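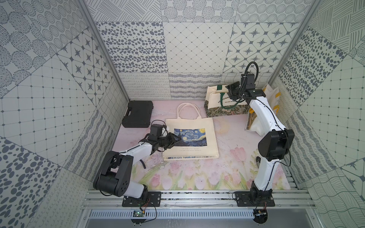
By the Wulden Ballot Project team, Government and Civics, second-year group
Posted Jan 16, 2023

Who gets to be on the ballot?

Our group spent the fall term on a question that sounded dry when we picked it and kept us up late once we got going: how hard is it for an ordinary resident to get on the ballot for town council? We compared three neighboring towns, Stalari, Dratberg and Cordeiro, which share a county and a newspaper but have very different rules.

Signatures

Stalari asks a candidate to turn in 66 signatures from registered voters. Dratberg asks for 200. Cordeiro asks for 401, and yes, we called the clerk's office twice to make sure that last one wasn't a typo! The number was set when the town still had a much larger council district on its east side, and it stayed put after the district was split.

What surprised us most was that Cordeiro isn't the biggest of the three. Dratberg is. So a person running in the smaller town has to collect twice as many names, plus one, and has the same filing window to do it in. All three towns close filing in April.

What happens to the petitions

We had expected the signature count to be the whole story, but the checking rules matter a lot too. In Stalari, a signature with a missing apartment number can be fixed within three days of filing. Dratberg gives no time for fixes, though its clerk will look over a petition early if you ask (we loved this, and it isn't on the town website). Cordeiro allows fixes only if the voter comes in and signs again in person.

We read the council minutes for all three towns to see whether anyone had tried to change this. Dratberg voted on a lower number and it failed by one vote. The debate runs for pages and it's great reading - one member argued that gathering names is how you meet your voters, and another said it mostly rewards people with free weekends.

Contested seats

In the last council election, every seat in Stalari had at least two candidates. Dratberg had one seat with a single name on the ballot. Cordeiro had 3 of those. We want to be careful here, as one election in three towns can't prove that signatures are the cause. Cordeiro council members are also paid less, and their meetings start at four in the afternoon.

Next term

We'd like to go back two more elections and add write-in votes, which Dratberg keeps only on paper. The clerk has already said we can come in and copy them by hand.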